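Wish list, revised

February 5, 2023

I keep a wish list in a spreadsheet. It has a column for price, a column for the date added, and a column for whether I still want the item after two months. The third column does most of the work. Since November it has removed nine entries, including a milk frother and a second raincoat in a colour I already own.

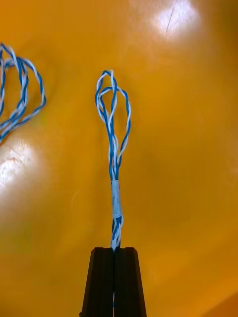 Do I buy things as soon as they clear the two months?
Only when the old one has worn out or the price has dropped below the figure I wrote down on the first day.

The wool throw from Grirnton is still at the top. It is the 40 per cent recycled version, charcoal, and heavier than the one on my couch at the moment. The recycled yarn pills a little in the first few weeks and then settles, going by my sister's. I have set my limit at the end-of-winter price and will not go over it for the sake of the fringe.

Second is the Ekodmont travel mug. My current mug leaks at the hinge when it is laid on its side. The Ekodmont has a screw lid with a separate gasket, and the gasket can be ordered on its own.
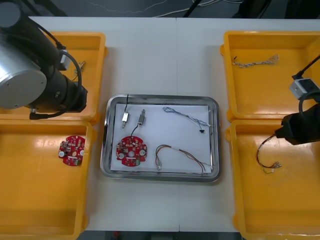

Jewellery storage is the entry I have rewritten most often. My earrings live in a soup bowl and the chains knot together. I looked at the Wogan stacking boxes, which are velvet lined and cost more than anything I would put in them. A shallow steel tray with rounded corners and a sheet of white paper laid in the bottom would do the same job, and small pieces show up well against plain paper. I have moved the Wogan boxes to the maybe tab and added a tray, colour not applicable.

The Akico desk lamp stays on for now. I want the warm bulb and the weighted base. The clamp model is cheaper, but my desk has a bevelled edge and clamps slide off it. Delivery is quoted at some two weeks.

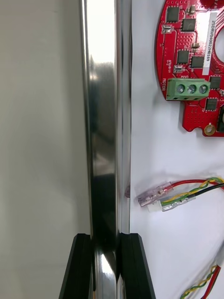

Polished metal, up close.

Removed this month: scented drawer liners, the linen apron, a gratitude journal. Added this month: grey wool socks and a decent tea strainer. The strainer has to fit the small pot, so I need to measure the opening before I put a price against it.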